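Subject: Re: [shared-equipment] Second arm for the kitchen bench – what should we ask for?
From: Folke Haugland
Date: 4th November

Hello all,

Sorry to be slow with this, I wanted to read everybody's notes properly before I put my oar in, and then the Whitlock quote came back and I had to start over with the arithmetic!

The Grullham folks wrote:

> We're putting together next year's request and would like to get in
> on the same order if you are buying again. Our questions are mostly
> about money. Is the basic two-finger gripper good enough for kitchen
> work, or should we budget for the hand with more fingers? And what
> did you forget to put on the list the first time? We have 2000 for
> everything that isn't the arm itself, and we'd like to spend it once.

Good questions, all of them, and I'll take them in the order I'd spend the money in.

1. The gripper. My vote is to stay with two fingers and put the savings into spare pads. We've been on pots and lids lately, and a round knob is a pretty fair test of a gripper, being smooth and curved and not very big. The light gray pads are the part I'd order extra of, and I'd order them in July with everything else so you aren't paying shipping on a tiny envelope in the middle of winter (ask me how I know). The Brukent pads come to 400 for a box that should see both our groups through the year, so please do let's split one.
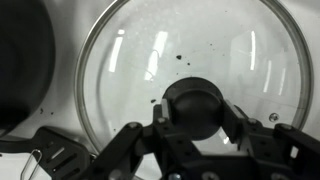

2. The table and what goes on it. I think this is the line that gets left off every first request, ours included. You'll price the arm down to the last bolt and then find you have nothing decent to work on. Plan for a table you can get at from more than one side, and a big tray with a raised lip. Crumbs and bits get everywhere with kitchen things, and a tray you can lift off and take to the sink is worth every penny. Do measure your tabletop before you order, though. Ours is round and the tray is a rectangle, so it hangs over the rim at one corner, and a larger top is going on my own list for next year.

As for the cookware, please don't buy a fancy set. A pot with a glass lid, a ladle, a spatula, a small steel lid and a towel will keep you busy for a good long while, and you can pick most of that up on a Saturday morning for very little. I'd get a second pot lid while you're there, glass being glass.

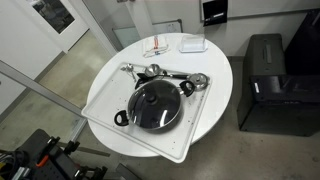
The bench as we have it now, with the covered pot on its tray.

Now for the total. With the Vestness mount, the cables, the pads and the tray, my sheet comes to 1612 against your 2000, before the table. I would leave the rest alone for as long as you can stand it. Something will want replacing in the spring, and it's a much nicer conversation when the money is already there. Whitlock will hold their price if we order 2 mounts together, so that's one more reason to go in as a pair, and I'm happy to be the one who fills in their form (it's a long one, bring coffee).

One thing I'm still unsure of is the service plan. We paid for it the first year and let it go the second, and I couldn't swear to you that either choice was the right one. If anyone on the list has made a claim on theirs, I'd love to hear how it went before we sign.

I'll send the sheet to anyone who wants it, just write to me off list. And Grullham friends, come by and see the bench before you commit to anything – an hour standing next to it will tell you more than my emails do, long as they are.

Warmly,
Folke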